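October, second week in the flat

Up before 7 a.m. and started on the bedroom, which I had been putting off. The plan was to get the bedding sorted and all the dark clothes out of the pile before lunch. The washing machine on the landing takes 4 kilos and it was already booked for the afternoon, so I did the sorting first.

The striped mat stays on the bed for now. I shook it out of the window and laid it back with the ribs running across. The patchwork quilt is too warm to sleep under at the moment, so I pushed it along the far side. I still want to buy a cover for it. Osis had one for 518, Vinari had much the same thing for 437, and I didn't like either enough to pay that.

We did the black cloth toward the end of the morning. Mask on, cap on, hair down because I couldn't find a tie.
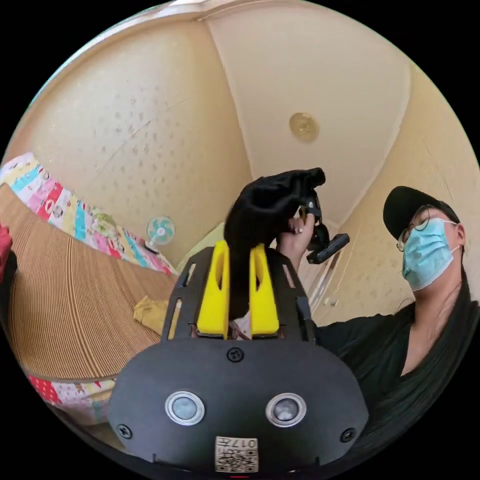
Afternoon

Walked to Bodnár for detergent and a new bulb for the hall. They were out of the bulb. Came back by the canal, 104 steps up to our door as always, and my knee felt every one of them.

Put the dark wash in at three. Read two chapters of Irkudness while it ran and lost track of who was married to whom. Will start that part again.

The walls in the bedroom need a wipe. I tried a damp sponge on one of the speckles near the window and couldn't tell if it was dirt or the pattern of the paint, so I left it.

Evening

Soup and the rest of the bread. Bed by ten. Tomorrow the wardrobe, and ring about the bulb.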